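Erkden Pantry Switches Dry Goods to Clear Lidded Boxes

4 June 2022

The Erkden community pantry has moved its small packaged goods out of open cardboard trays and into clear plastic boxes with closing lids. The change covers snack packs, tea, soup sachets, single-portion sauces and other items that are handed out one at a time. Large bags of flour, rice and sugar stay on the lower racks and are not affected.

The pantry holds 726 separate stock lines. Most are cans and jars, which stack without help. The small goods take up less space but accounted for most of the losses recorded over the winter, mainly crushed packets, torn corners and items that slipped behind the shelving and passed their date there. An inspection in March found 13 lines with mixed dates in the same tray.

The pantry compared two arrangements before deciding. The first, supplied by Novik, was a set of shallow drawers on runners. The drawers gave good access but could not be carried to the packing tables, so the contents had to be tipped into a second tray and sorted back afterward. The second was a rectangular food box with a lid that locks down on the base, used together with wire baskets. Boxes can be lifted from the basket, taken to the table, opened, topped up and returned. The pantry chose the boxes.

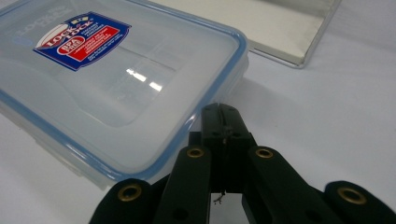 Lids are kept on at all times except during filling and picking. Flaps are to be closed on all sides before a box is lifted. A box with one flap open can still look closed from above, and the written procedure asks staff to run a finger along each edge before putting it back in the basket.

Manufacturer stickers may stay on the lid for now. The pantry's own labels go on the short end of the base, where they can be read while the box is on the shelf. Nothing is to be written on the lid itself. Lids were swapped between boxes several times in the first days of use, and a lid marked "tea" on a box of bouillon cubes caused a wrong count in two parcels.

Each label carries the name of the item, the earliest date in the box and the shelf code. The date is written in pencil on a paper strip behind tape, so that it can be changed without removing the whole label. When a box is refilled, the older packets are taken out first, the new ones go to the back, and the older ones are set in front. Packets with different dates may share a box only if the dates fall within the same month.

Boxes are washed by hand in warm water with ordinary dish soap. Lids and bases are washed separately and left to dry upside down on a rack overnight. The seal groove is wiped with a cotton cloth. Scouring pads are not permitted, as scratched walls make the labels and contents harder to read. A box that is even slightly damp is not to be filled, particularly with tea or soup powder.

The baskets are white wire and came from Jorkis, which also cut the flat panels that go with them. A panel laid across the top of a basket gives a level surface for paperwork or for a box that is waiting to be checked. Panels are not fixed and must be lifted off before the basket is carried. They are not rated for cans or jars, and the weight limit for the mesh itself is 12 pounds.

Packing tables have been fitted with a plain board over the top. The board gives a flat working area that can be wiped down between batches, and it sits inside the edges of the table so that it does not catch on clothing. The standard layout places the basket at the far side and the box in front of it, near the middle, within reach of both hands.

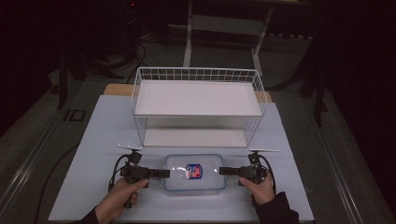 Picking follows the parcel sheet from top to bottom. One box is opened at a time. The item is taken out, placed in the parcel and checked off, and the box is closed before the next one is brought forward. Having several boxes open at once was found to be faster by a small margin, but it raised the number of packets returned to the wrong box, and the pantry has dropped it.

Packets that are creased but sealed remain in stock. Packets with a split seam, a hole or a missing date are set aside in a separate bin and written off at the end of the shift. Wrappers should be laid flat where their shape allows. Bags with air in them, such as chips, are stored no more than two deep and are kept out of the smaller boxes altogether, where the lid tends to press on them.

Doležal, the wholesaler that supplies most of the pantry's snack lines, has agreed to deliver in smaller inner cartons starting with the next order. A full inner carton will fit in one large box, which removes the need to keep a part-used carton on the floor. Prices per unit are unchanged. Deliveries will continue to arrive at the side entrance, and drivers are asked not to leave cartons on the packing tables.

The pantry says the remaining open trays will be cleared as stock runs down. Baby food pouches and spices will be the last to move. Spices may need a different box, as the present size lets small jars fall over when it is half empty, and a divider is being tested. The divider is a strip of plastic sheet cut to the inside width and held by friction alone. It works with square jars and less well with round ones.

Parcels will be handed out at the usual times while the work goes on. Donors are asked to leave small packaged goods in their original outer carton where they still have it, and to avoid removing items from multipacks if the date is printed only on the outer wrap. Empty food boxes are also accepted if they are clean, clear and have a matching lid. Boxes without lids, and lids without boxes, cannot be used.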